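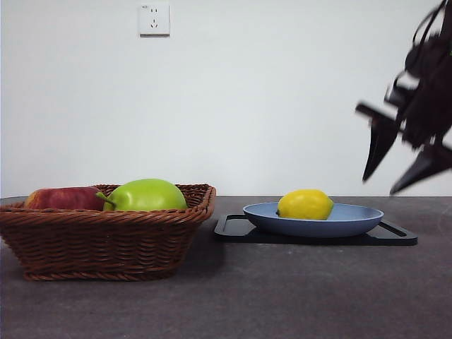

Two apples in the basket, a lemon on the oval plate.

July
By Muireann Moynihan

The fruit bowl is the one thing in a kitchen that gets used every day and almost never gets thought about. Most of us inherit one or buy one in a hurry, fill it to the top, and throw out whatever went soft at the bottom.

I have been through a good many bowls. The deep ceramic one from Figueiredo looked fine on the shelf and was hopeless in use, as the bottom layer bruised before anyone reached it. A wire stand from Finico left ridges in the pears. For the past year I have kept apples in a woven basket with sloping sides, and I have stopped looking for anything else.

Wicker lets air through the sides, and it is light enough to carry to the sink with one hand. The flared shape means the fruit spreads out toward the rim. I keep mine half full at most, with red and green apples together, and shop twice a week instead of once.

Lemons are a separate matter. They dry out in open air, and if you buy them by the bag they belong in the refrigerator, in a closed container. The one or two you plan to use that day can sit out. I like a shallow plate for those, on a tray that has handles, so the whole thing can go to the table when the fish is ready. A pale blue plate does a lot for a lemon.
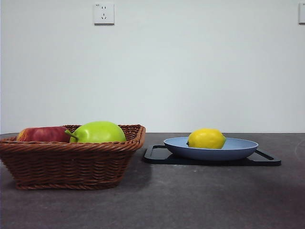 RARKTON, July - The shop on Paltell Street sells baskets from six weavers, and on a Sunday afternoon the owner will talk about rims for as long as you let her. The rim is where a basket gives out first. She steers customers toward a thick, rolled one with a twisted braid, and tells them to run a thumb along it before paying. If a strand lifts, pick another.

She sold 619 baskets last year, most of them rectangular. Round ones are prettier in a window, she says, but a rectangle sits flat against a kitchen wall and wastes less counter. That is good advice for anyone whose counter also has to hold a kettle and a toaster. Keep the basket clear of the outlets you use most, and out of direct sun.

Cleaning is simple. Tip the fruit out, shake the crumbs over the sink, and go along the weave with a dry pastry brush. If something has leaked, use a damp cloth and let the basket dry completely, upside down, before you fill it again. Do not soak it. A paper liner helps with soft fruit such as plums - change it when it stains.

Mine cost $112, more than I had ever paid for something to put apples in.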